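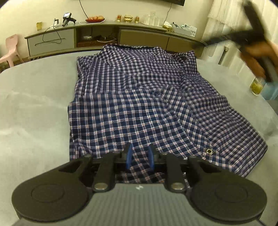

The well would be dry by September, my aunt said on the phone, and if I wanted anything out of that house I had better come while there was still water to wash with. She had been saying it about the well since I was a boy. I told her I would drive out on Friday's pay, meaning when I had money for gas, and she said suit yourself and hung up.

It is 60 miles from Liltia to Sullton and most of it is two-lane road with nothing on either side. I left before light. The radio worked as far as the Cisternas turnoff and after that I listened to the truck.

My father had been dead since spring. My aunt lived across the road from his place and had been going over to run the taps so the pipes would not go bad. She had a key on a loop of string and she was standing at the gate with it when I pulled in. She looked at the truck and asked if that was the same one. I said it was.

"Don't flush unless you need to," she said. "It's coming up brown."

She gave me the key and went home.

The house was hot and smelled like a closed drawer. I opened the windows that would open. In the kitchen there were gallon jugs lined up along the wall, all full, with the date on each one in my father's square printing. He had stored them a long time ago and they had never been used. I poured a glass from one and held it up to the window and it looked all right, so I drank it. It tasted like the jug.

I had thought I would start with the papers. I sat on the floor by his bed with the metal box and went through it. There was the deed, and the title to a car he no longer had, and a folder of receipts from Zostent Drilling. The first receipt was older than I was. They had gone down 70 feet that time and hit water, and somebody had written GOOD FLOW across the bottom and underlined it. The next one was from when I was 11. I remembered that one. The rig came up the driveway early in the morning and the driver let me stand beside it until my mother called me in. They went down to 100 feet. There was no note on the bottom of that receipt, only the amount and my father's signature.

What I remembered best was the night after. My parents sat at the table with the checkbook between them and did not talk. Then my father got up and ran the kitchen tap for a long time and watched it. My mother said, "You're wasting it." He said he wanted to see it. She let him stand there a while longer and then she reached around him and shut it off.

I put the folder in the truck. I don't know why I wanted it. I could not sell it or use it.

In the closet there were his clothes. My aunt had told me the church in Sullton would take anything clean, so I went through them and made a pile for the church and a pile for the dump. I did not keep much. He had a checked shirt he used to wear when he went to town about something, to the bank or the county, and I laid that out with the things I was taking. I had never seen him wear it to work on the pump. He had other shirts for that and they went in the dump pile.

About noon my aunt came back with a plate under a dish towel. She sat down across from me while I ate. She asked what I was going to do with the place.

"Sell it," I said.

"Who buys a house without water?"

"It's got water."

She got up and turned on the tap. It coughed, and then a brown stream came and thinned out and cleared a little. She let it run into her hand and smelled it and wiped her hand on her dress.

"Your father never told you about the other well," she said.

I said no.

She said there was one behind the shed, hand dug, from before the house. Their father had dug it with his brother. It had been covered over when she was small, when a calf went in. She said my father knew where it was and had always meant to open it up, and every dry year he talked about it, and then it would rain.

"Was it a good well?" I said.

"It was wet enough to drown a calf."

After she left I walked out behind the shed. The weeds were up to my belt and dead. I kicked around in them until I hit something hard, and it was an old feed trough turned over. I went and got the bar from the truck and came back and started poking the ground with it the way I had seen men do looking for a septic tank. The ground was so hard that the bar rang and jumped in my hands. I worked from the shed toward the fence and then moved over a step and worked back. It took most of the afternoon. My shirt stuck to me and I drank the rest of the jug.

When the bar went through it went easily. It made a dull sound and I nearly fell on top of it. I scraped the dirt off with my boot and there were planks, gray and soft, with tin nailed over them. I pulled the tin back on one side. The planks underneath broke off in pieces when I pried at them, and some of the pieces fell in. I listened for a splash. I was breathing hard and did not hear one.

I got down on my stomach and put my face to the hole. The air coming up was cold. It was the first cold air I had felt all day and I stayed there longer than I needed to. I could see stones going down, fitted together without mortar, and then it was too dark to see any more of them.

I found a good-sized rock and dropped it.

There was a sound. It was not quite a splash and not quite a thump. I dropped another one and it was the same. It could have been water with leaves on it, or mud. I thought about getting a rope and a bucket and settling the question, and I went as far as the shed and found a rope hanging on a nail. It was stiff with age but it would have held a bucket. I stood there with it. Then I hung it back up.

I dragged the tin over the hole and put the feed trough on top of it, upside down, and set the biggest rocks I could lift on the trough. I didn't want any kid going in there.

My aunt was on her porch when I brought back the plate. She asked if I had found it and I said I had.

"Well?" she said.

"I couldn't tell."

She nodded. She said my father had said the same thing. I asked her when, and she said the last dry summer before my mother died. He had gone out there with a bar, just like me, and come over afterward with dirt down his front and sat on the step. She had asked him and he had said he couldn't tell.

"He told me it had never been opened," I said. Then I remembered that he had not told me anything about it. She had told me, at noon. She had said he always meant to.

"I guess he did open it," she said. "I guess I forgot that part."

I asked her to come stay with us in Liltia until the rains came. She said her own well was fine. It was deeper than his, she said, and she had never been a person to water a lawn. She had me carry a jug over for her anyway, and then another, and by dark I had carried all of them across the road and lined them up in her pantry with the dates facing out. She wanted the dates facing out.

I loaded the metal box and the clothes and locked the house. She took the key back and put the loop of string over her wrist.

"I'll run the taps," she said.

I told her she didn't have to do that any more. She said she knew it. When I got to the end of the road I looked in the mirror and the light was on in his kitchen.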